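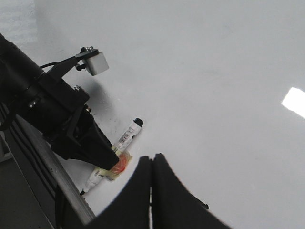
Whiteboard marker

Accept cookies to continue reading the Brarkcombe Household Encyclopedia.
Print this page | E-mail this page

A whiteboard marker is a pen made for writing on hard, glossy white surfaces, from which its ink can later be wiped away with a dry cloth or a felt rubber. It is a homely, friendly sort of tool, found in classrooms, kitchens and offices the world over, and it owes its good manners to an oily ingredient in the ink which keeps the colour from gripping the board.
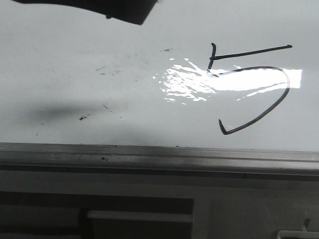 Large figures are the usual first exercise for anyone learning to write on an upright or flat board, and the numeral 5, with its straight bar and round belly, is a dear old favourite among teachers. The arm should move from the shoulder, and a little wobble does no harm at all.
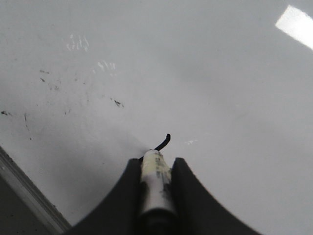

Why does a marker go faint before it is empty?
The tip dries out when the cap is left off, and the ink still inside cannot flow through it. Laying the pen flat, with its cap pressed firmly home, will often bring it round again.

Boards grow grey with smudges over time, however kindly they are treated, and a soft damp cloth now and then (followed by a dry one) keeps them pleasant to write upon. 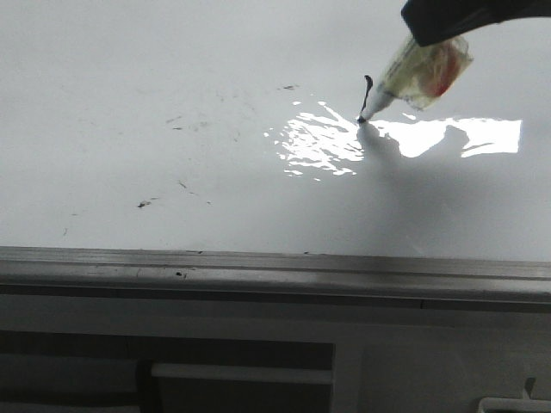

Narrow tip at a glossy white surface, with faint smudges.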